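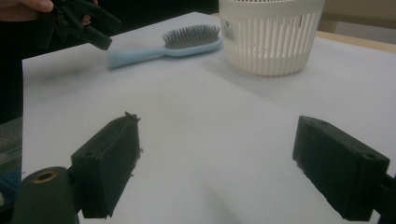

Régler la vitesse de ses putts quand on débute au golf

On me demande souvent par où commencer quand on veut rentrer moins de trois putts par green, et je réponds toujours la même chose : par la vitesse ! La ligne, on la voit assez vite, même sans grande expérience, alors que le dosage, lui, demande un peu de patience (et une bonne dizaine de balles qui filent bien trop loin, je vous rassure, on est tous passés par là).

Ce qu'il vous faut

Votre putter, 3 balles identiques, 2 tees et un coin de green d'entraînement à peu près plat. J'insiste sur les balles identiques : mélanger une balle dure et une balle molle fausse tout l'exercice.

Étape 1 : poser les repères

Plantez un tee devant vous, puis le second à six grands pas. Ne visez pas de trou pour l'instant, on s'occupe seulement de la distance.

Étape 2 : regarder la cible

Placez-vous, faites deux mouvements d'essai en gardant les yeux sur le tee éloigné, et laissez les bras se balancer tranquillement. C'est Jamshid Hosseinzadeh qui m'a appris cela sur le petit green de Tornovham, un matin de mars où il faisait un froid de canard, et je ne m'en suis jamais passée depuis.

Étape 3 : jouer les trois balles

Jouez-les à la suite, sans rien corger entre deux coups, même si la première part n'importe où. Essayez ensuite de deviner où la balle s'est arrêtée avant de relever la tête. Au début on se trompe beaucoup, et c'est très bien ainsi.

Étape 4 : changer de distance

Reculez de deux pas, recommencez, puis rapprochez-vous. Gardez le même rythme et allongez simplement le balancier pour aller plus loin. Si vous sentez que vous donnez un coup sec à l'impact, desserrez un peu les mains.

Comptez 30 minutes par séance, pas davantage, le dos finit par se plaindre. Et avant un départ, même pressé, gardez le temps de jouer quelques longs putts sur le green d'entraînement : sa vitesse change d'un parcours à l'autre, et parfois entre le matin et l'après-midi.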